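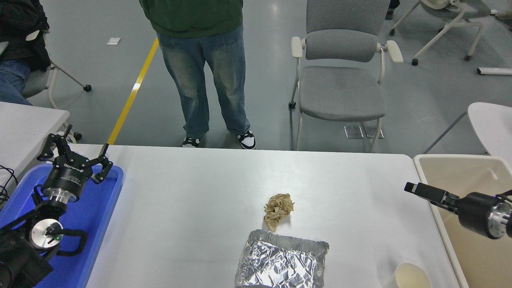
Table clearing: paper ball, foil tray and cup, one arm on either side.

28 Sep 2019

Quiet building, good coffee, and a whole morning to ourselves on the clearing-up job, which I've been looking forward to all week. For anyone on the Sollent side who picks this notebook up later, the question is the same one Quang Lục wrote on the whiteboard in March and won't let anybody rub off: "Can it clean up after lunch yet?" My answer this morning is still no, but a friendlier no than it was, and I want to get down why while it's fresh.

The chore as we've set it: crumpled paper goes in the beige bin, foil tray goes in the bin after it, cup goes wherever the person running the session says it goes. A kid of four would do it while talking about something else. We give the arms a good deal longer than that and cheer when they manage the paper.

And they do manage the paper! Brown paper is a lovely thing to pick up, I've decided. It doesn't care where you grab it, it gives a bit, and a bad approach mostly turns into a slightly worse ball. Toshio Yagi went back through the Dalix logs last night, all 177 attempts since we moved to this table, and the paper is well ahead of everything else we've tried. The misses he found were nearly all at the letting-go end. The jaws open, the paper hangs on to one fingertip by a fold, and the arm goes sailing home with it. Quang wants to add a little shake at the bin. I said that's what I do with sticky tape, and he wrote it down as though it were a reference.

Foil is the other story. The wrinkles throw highlights everywhere and they change with every small nudge, so the grasp finder falls in love with a bright crease that has no edge behind it at all. Then there's the tray itself, which will fold if you squeeze it the way you'd squeeze a box. We started out on the Gastico trays, then swapped to the ones our lunches come in from Lưu, and I'd assumed a tray was a tray. No such luck. The Lưu rim is softer, and a grip force that was fine on Monday left a neat pinch mark and a tray that looked like a taco. 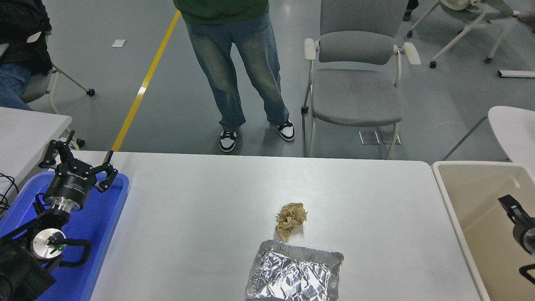
What I'd like to try next is going in low and from the side, one finger under the rim and one over, so the rim does the carrying and the foil cover never gets touched. Toshio thinks the tabletop will get in the way of the lower finger. He may well be right, as there isn't much room under there, but we could slide the tray out over the edge of the table first, the way you'd get a coin off a counter. It needs the second arm to stand by so the whole thing doesn't end up on the floor. I've asked him to sketch the approach angles before we burn any robot time on it.

A few odds and ends I don't want to lose:

- Keep the blue tray where it is. Cable slack on the left side is fine for the full reach to the paper, but I wouldn't want to ask for much more.
- Light changes over this table as the day goes on. Foil runs before lunch and foil runs after lunch should be kept in separate folders, please, even if it's a nuisance.
- The cup wants its own session. Grip it at the rim and it goes oval, grip it low and the arm has to come down nearly flat to the table. Start with 10 tries at a fixed spot before anyone gets adventurous.
- Quang has the draft of the release shake. Try it at 2 speeds, the slow one first.

On the bigger question, I had a long chat about it with my sister on the phone on Thursday. She runs a small canteen kitchen and wanted to know, quite seriously, when she could have one. I told her that if her whole lunch rush consisted of brown paper I could help her sooner than she'd think. She said the paper was never the trouble, it was the trays with half a lasagna still in them, and I haven't been able to put that out of my mind. All of our trays are light. We should get some weight in one, a bag of rice maybe, and see what becomes of our nice rim grasp.

Foil again on Monday, side approach if Toshio's angles look all right. I'll bring the rice.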